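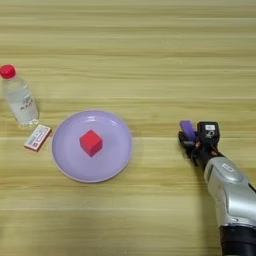 What does the Trasten evaluation package cost once the trial is over?

The quote we got is $2,000 for the first year and $57 a month after that, for the software and the phone support. The arm and hand are on a separate lease, and the lease price is "on request." I requested it in January and I'm still waiting.

On Fri 15 April, Volodymyr Semeniuk wrote:
> Has anyone on the list tried the Trasten tabletop kit? Their rep came
> through Mellbridge and told us it can be taught a new sorting job
> in an afternoon by somebody with no programming background. We pack
> small mixed orders and I have two benches I would love to hand over.
> What do they want for it after the trial? And does it do what the
> brochure says?

Volodymyr, the price is above. Your second question takes longer.

We have it on trial at the Hullotport shop. The brochure says it handles "everyday household items in any arrangement." Our test set is a bottle, a small printed box, a plate, a red block and a purple bar, all on a plain wood table with plenty of bare table around them. I'd call that an easy arrangement. If your benches look like ours on a Monday, with parts touching and half of them in bags, ask to see it run on that before you sign anything. 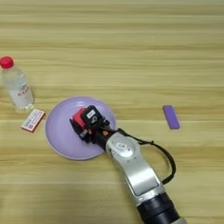 The claim I trust least is the afternoon of teaching. The rep's own log for the demo job lists 230 recorded runs, and he did them himself, with a good deal of practice behind him. I asked how many a beginner would need and got a speech about learning curves. Our newest bench hand tried it and gave up after 9, mostly over the software, which kept dropping her session and making her log in again.

I also can't get a straight answer on what counts as a success. In their sheet a piece is "delivered" if it ends up on the plate at all. Where on the plate, or which way up, isn't recorded. For your orders that may be fine. For ours it isn't.

Sakai has a competing kit and I've asked for a trial of that too. I don't expect miracles, but their contract at least has a cancellation clause I can read in one sitting.

If you go ahead with the Trasten trial, send them a box of your own stock first and ask for the full log back, including the failed runs. I'd like to see what they send you.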